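Search the help pages Go Clear

Gripper comparison, plug-and-strip bench: frequently asked questions

We have been trying out two parallel grippers, the Urkura and the Dultunel, by making them do the chore most people do blind, under a desk, swearing. These are the questions that keep landing in Fathima Khondokar's inbox. She would like them to stop.

Why plugs? Why not blocks?

Everybody's gripper can pick up a block. A plug has to arrive straight, at the right height, facing the right way, and then somebody has to push. Blocks flatter the hardware. Plugs have no manners at all.

Do you need both arms for this?

For the adapters, one arm will do on a good day. For anything with a cable hanging off it, the second arm is there to keep the cable from getting involved. We run the same arms and the same Clilell controller for every gripper, so when something goes wrong we at least know which part to be annoyed with.
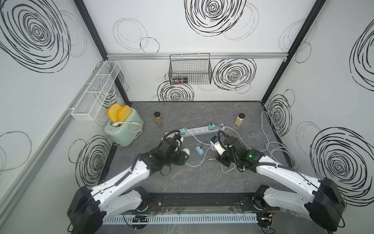 Both arms over the strip, with a white plug in the right gripper.

What is the toaster for?

Toast, in principle. It belongs to another task, and so do the spice jars. We leave them out during plug runs because kitchens and offices don't clear themselves for a robot either, and a policy that only works on a bare table isn't much use to anyone.

How many tries does each gripper get?

25 per fingertip set, in blocks, with a 6-minute break between blocks. The break is for the operators. Reto Mösli set the number, and you may take it up with him.

Which gripper won?

The Urkura, on adapters, by less than its fans would like. Its fingers close more evenly and the adapter stays put when it meets the socket. The Dultunel is better on thin cable and worse at letting go of it. If your work is mostly boxes with prongs, get the first. If it's mostly string, get the second and be patient.

Is the wrist camera worth the bother?

Yes. The overhead view tells you where the strip is. It doesn't tell you whether the adapter is tilted, and tilt is where most of our failures come from. From the wrist you see the adapter between the fingers and the strip beneath it, and you can tell a bad approach early enough to back out. The price is that the gripper itself blocks a good part of the view, and whatever else is lying around wanders in too. 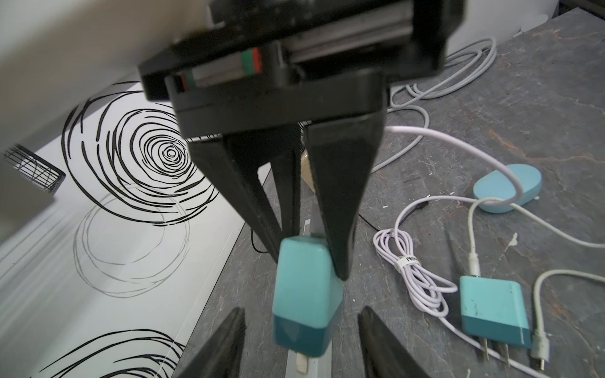 Do the scribbles on the walls mean anything?

No. They give the cameras something to look at on what would be a blank white panel. Visitors have proposed several deeper readings. We have declined them all.

Is the power strip live?

Not on this bench. Please stop writing to ask. Please also don't try it at home with one that is.

Can I have the raw logs?

All 505 of them, if you write to Anneliese Wendt and say what you want them for. "Curious" is an acceptable answer. The Poojary fingertip runs are kept separately, as we changed the closing force halfway through and only wrote it down in November.

Reader comments

Dinesh Mollah: We get the tilt problem too. Dropping the approach speed by 20 percent helped more than new fingertips did, and it was a lot cheaper.

Vy Đào: Did you try the Dultunel with the softer pads? Ours lets go of cable fine with those. Adapters slide around like soap, though.

Fathima Khondokar: Softer pads are on order. So is an inbox filter.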